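Table and cable tidying helper wanted, part time, Veswood

Takács Household Help is looking for a person who likes to put small things in order. The work is in our rooms in Veswood, on the ground floor of the old Rirska building, with the entrance from the yard side.

What is the work about

People bring us the contents of their desks, drawers and kitchen tables when they are moving, or when they have lost the overview. We sort everything, we clean it, and we give it back in bags and boxes with a label, so that it can be used again. A big part of what comes to us is small electrical things for the home: chargers, charging cables, extension cords, earphones, remote controls. There are also pens, keys, sewing things and papers, but for this position we are searching mainly for somebody who will take care of the cables.

Your tasks

You empty the delivered box on the sorting table and you keep the things of one customer together. You never mix two customers on one table, also not for a short time.

You take the cables out of each other with patience. Please do not pull. A knot is opened from the loose end.

You unplug every cable from its charger, wipe both of them with a dry cloth, and look at the ends. If the sleeve is broken or the metal is bent, the piece goes into the gray tray and the customer decides about it later.

You coil each cable and close it with a tie. Long cords get a wide coil, short ones a small coil. Then you put the cable with the charger it came with, into one bag, and write the label.

At the end of the shift you brush the table and wipe it, and you write in the notebook which boxes are finished.

Whom we are looking for

You do not need a diploma or experience in this field. We will show you everything in the first 2 shifts, which are paid like all the others. More important for us is that you can sit or stand at a table for a longer time, that you have good eyes for small differences, and that your hands are calm. You should be able to see colors well, as many sets can be recognized only by their color.

You should read and write simple English for the labels. My own English is also learned late, so do not be afraid of mistakes. Other languages are a plus because our customers in Zutlow often write their notes in their own language.

We are a small place and we talk during the work, but if you prefer to be quiet with headphones, this is also fine with us.

What we offer

Three shifts per week of four hours each, in the morning or in the afternoon, by agreement. The hourly pay is told to you on the phone before you come, so you will not travel for nothing. Coffee, tea and fruit are free. The bus from Zutlow stops in front of the yard. A bicycle can stay inside.

The sets which belong together are often easy to find. A pink cable with a brown sleeve has usually a pink charger somewhere near, and a light green one goes to the pale green charger.

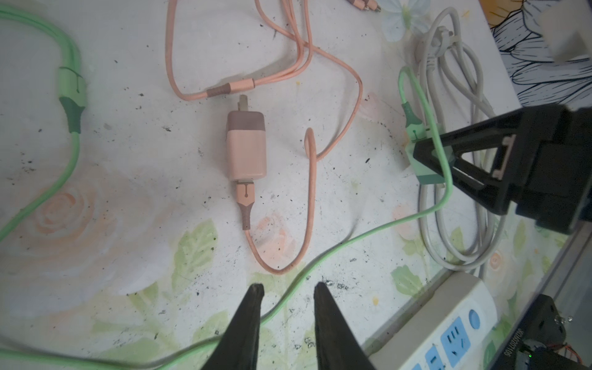
With black and white cables it takes more time, and for these we have a box with spare chargers where you can compare the plugs. If you are not sure which parts belong together, put them in one bag with a question mark on the label. We prefer a question mark to a wrong pair.

Please do not plug in anything to try if it works. The testing is done by a colleague with the proper equipment, in the other room.

How to apply

Write us a short letter, by post or into the mailbox at the yard door, until 27th June. A CV is welcome but not necessary. Please tell us on which days you can work, from when you could start, and one thing in your home that you have put in order and how you did it. A few sentences are enough.

We answer every letter. Who fits well will be invited for a trial hour at the table, with a real box.

Takács Household Help
Rirska building, yard entrance, Veswood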